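Lurance releases Rodia 11 planner for two-arm workcells

Thursday, November 25, 2021

Lurance has released version 11 of Rodia, its motion planning software for pairs of robot arms that share one table. The update is free to current license holders and can be downloaded from the company's customer site.

The main change is in how the planner handles space that both arms need. Earlier versions locked the whole overlap zone for one arm while the other waited. Rodia 11 checks the two paths against each other as they are computed and can replan up to 2000 times per task before it stops and reports a conflict.

Development lead Muthoni Muli said the team tuned the release on small desk items. "A pen and a cup are harder than a box," she said. "The fingers have to get very close to the table, and to each other."
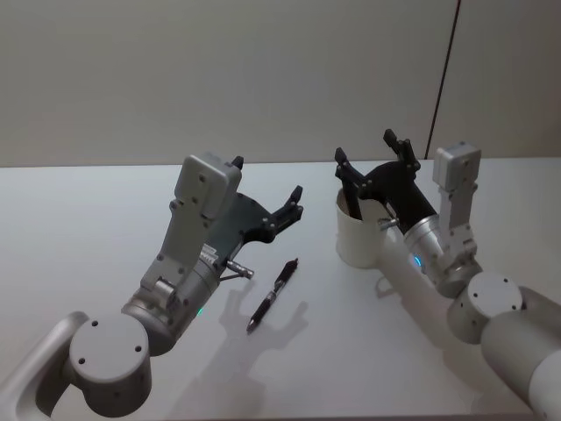

What else is new

The log viewer, Kassa, now shows both arms on a single timeline. Grasp settings can be saved per object and loaded from a script. Release notes also list a fix for ticket 2326, in which the planner ignored a wrist bracket when checking for collisions.

Support for the older Arnach controller ends in March.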